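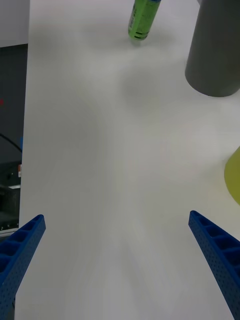

Runport Table and Cup Service
Frequently Asked Questions

Search the help pages Enter a word or phrase Go

What does Runport supply?

We rent white tables and sell paper cups for meetings, school events, open houses and small parties. You can order tables only, cups only, or both together. We don't supply drinks, food, tablecloths or serving staff. If you need chairs, ask when you order and we will tell you whether we have any free that week. They are stored in a different building and we don't always have room for them on the truck.

Do I have to order cups to rent a table?

No. Many customers bring their own cups, bottles and plates. The care rules for the table are the same either way, so please read the section on spills before your event.

What are the tables like?

The model we rent is called the Presance. It is a plain rectangular table with a white top and a straight front edge. There is no pattern on the top and no raised lip, so a bottle lying on its side can roll off if the floor is uneven. We check that each table sits level when we set it up. If you move it afterward, check it again and turn the foot on the low corner until the table stops rocking.

Can I put a cloth on it?

Yes. Use any cloth you like, but don't tape it or staple it. Table clips are fine. Tape leaves a line of glue on a white top that takes us a long time to get off, and we charge a cleaning fee for it.

Which cups do you sell?

We carry Jekis paper cups in the 8 ounce size. The colors at the moment are gray and yellow-green. Both have a white rolled rim and a light inside, and they have the same shape, so they stack together without trouble. We used to carry a red cup and still get asked for it. The maker dropped that color and we have none left.

Are they for hot or cold drinks?

Both, but they have a single wall. With coffee or tea they get warm to hold after a few minutes. Some customers double them up for hot drinks, and if you plan to do that, order twice as many. We don't sell lids or sleeves.

How are the cups packed?

A case holds 200 cups, all one color. We don't split cases. Unopened cases can be returned within the rental period for a full refund. Opened cases can't be returned, even if only one stack has been taken out.

How many cups should I order?

For a gathering that lasts an afternoon, plan on 2 cups per guest. People put a cup down, lose track of it and take a fresh one. For a short meeting with one round of drinks, one cup per guest and a few spare is enough. Outdoor events in warm weather use more. The largest cup count we have a record for is from the Mohmand neighborhood picnic, where 2,806 were used between morning setup and evening cleanup. It was a hot day and there was a water stand at each end of the field.
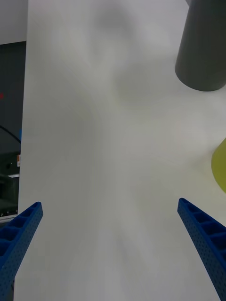

If your guest list is still changing, order on the low side and call us. We can usually add a case up to the afternoon before delivery, as long as the truck isn't already loaded. Adding a table is harder and needs more notice.

How should I lay out a drinks table?

It depends on how people will reach it. If guests can only get to the front, keep the cups toward the back and the bottles where a hand can get to them without passing over the cups. If guests come from both sides, put the cups in the middle. Either way, leave a good stretch of bare table in front. People need a place to set things down, and a crowded table is where most spills start.

Should I set all the cups out at the start?

We suggest setting out a few and keeping the rest stacked upside down in the case. An open cup collects dust, and outside it collects leaves and bugs. Refill the table as cups are taken. Stacks should be short enough that they don't lean - a tall stack of empty paper cups will go over with very little wind.

Can I use the two colors to keep drinks apart?

Plenty of customers do this, and it is the main reason we carry more than one color. Decide what each color means before guests arrive, and put up a small sign. Leave space between the colors as well. A gray cup on the left and a yellow-green one a little way to its right, both toward the back edge of the table with clear white between them, are easy to tell apart from across a room. Pushed together, they get picked up as one group. Common choices are one color for water and one for juice, or one color for adults and one for children. We can deliver mixed cases if you tell us how many of each color you want.

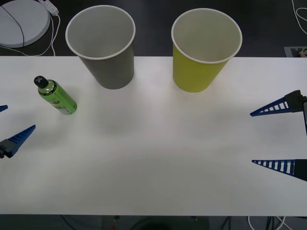
Bottles need more care than cups do. A bottle with a narrow base is easy to knock over, and once it is down it tends to roll toward whatever is standing nearest. Customers sometimes lay bottles flat on purpose so they won't fall, the way the green one is lying in front of the gray cup, with its cap on. That works for an empty bottle or one with a tight cap. We would still stand it in a tray or a shallow box if people are going to be reaching past it. Don't lay down a bottle with a sports top or a loose lid, even for a minute.

Will metal bottles mark the table?

Setting one down won't. Dragging one can leave a gray line if the base is rough. Most of these lines come off with a damp cloth and a little dish soap. If one doesn't, leave it alone and tell us at pickup.

What do I do about spills?

Wipe them up soon, especially coffee, grape juice and anything with food coloring. Use a soft cloth and plain water first, then dish soap if you need it. Don't use bleach, scouring powder or the rough side of a sponge. They dull the surface, and the dull spot picks up dirt after that. Dry the table when you are done, including the edges, where water can sit.

The table looks gray in places. Is it dirty?

Often it is only shadow. A white top shows every change in the light, and under ceiling lamps it can look cloudy or streaked when it is clean. Wipe a small area with a damp white cloth. If the cloth stays white, the table is fine. If the patch comes off, wipe the rest.

Can the cables for a speaker or coffee maker run under the table?

Yes, on the floor behind the back edge, away from where people stand. Don't run a cable across the top. Please don't tie cables to the table legs either - the legs fold, and a cord caught in the hinge can be cut.

Can the cups be recycled?

That depends on your local service. Paper cups have a thin lining, and some programs take them while others don't. Check before the event so you can label the bins. Empty the cups first in any case. A bag of half-full cups is heavy and it will leak on the way to the bin.

How should I leave things for pickup?

Clear the tops completely. Take away all cups and bottles, wipe the tables and leave them standing. You don't need to fold them. Put unopened cases of cups on top of a table where the driver can see them. Pickup is normally by 5 p.m., and we'll call ahead if we are running late. Anything of yours left on a table goes into a box at our warehouse, and we keep it for about a month.

What if a table is damaged?

Tell us when we pick it up, or call sooner if the table isn't safe to use. Small scratches are normal wear and there is no charge. Burns, deep cuts and bent legs are charged at the cost of the repair.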